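Brustow Home Training Mat Set

Anyone who has tried to practise breakfalls on a living room carpet will know why we brought out the Brustow. It's a set of interlocking floor mats meant for people who train at a club once or twice a week and would like to keep their hand in at home, without having to turn over the garage or knock down a wall to do it. We have sold club flooring for a good many years, and the question we get more than any other (usually from a parent, usually in January) is whether we do "something like that, but smaller". Well, now we do!

The tiles are dense foam with a straw-pattern top, so bare feet get a decent grip and the skin on your toes stays where it should be. Each one measures 1000 mm along each side and slots into its neighbour with the same toothed edge we use on our full-size Rokbridge club floor, which means you can add to a home set later on, or borrow a few tiles from the club if the instructor is feeling generous. The standard pack has nine tiles and makes a square of three by three. That is plenty for forms, stretching, groundwork drills with one partner and gentle forward rolls. It is not big enough for full throws, and we would much rather say so now than have you find the skirting board with your heel.

Most of our customers put theirs down in a spare room or at one end of the kitchen, and take it up again before tea. With two people it is a quick job, and on your own it is only a little slower once you have learnt to start from the corner.

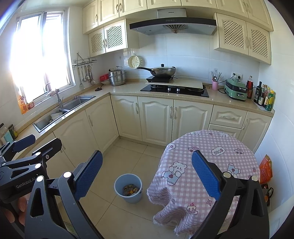
A round table in pink-and-white gingham.

Before you order, do please measure the floor, and then measure it again with the door open, as doors have a way of swinging exactly where you wanted the last row. You will also want a clear border all the way round, free of furniture and anything with a hard corner. The mats can go on wood, vinyl, tile or short carpet. On a very smooth floor we suggest the Cusi underlay, sold separately, which stops the whole square from creeping when you push off hard.

Cleaning is simple enough. Sweep first, then wipe over with warm water and a drop of mild soap, and let the tiles dry standing on their edges. Keep them away from bleach and radiators, and from cats if you can manage it. (We can't.)

Our old friend Aníbal Marulanda, who teaches the beginners' ju-jitsu class round the corner from our warehouse, had an early set at home for most of last winter and was kind enough to send us his notes. "My knees are happier and so are the people downstairs," he wrote, and he also asked for a carry strap, so there are now two in every pack.

Brustow Home Training Mat Set, standard pack
Product code: 729
In the box: nine tiles, edging strips for all four sides, two carry straps, care leaflet
Colour: grey one side, dark red the other
Goes with: Rokbridge club flooring, Cusi underlay, Avel wall padding

The next delivery reaches us on Mon 22 August and orders will go out in the sequence they came in. If you are unsure about sizes, send us a rough sketch of your room and we will gladly work it out with you.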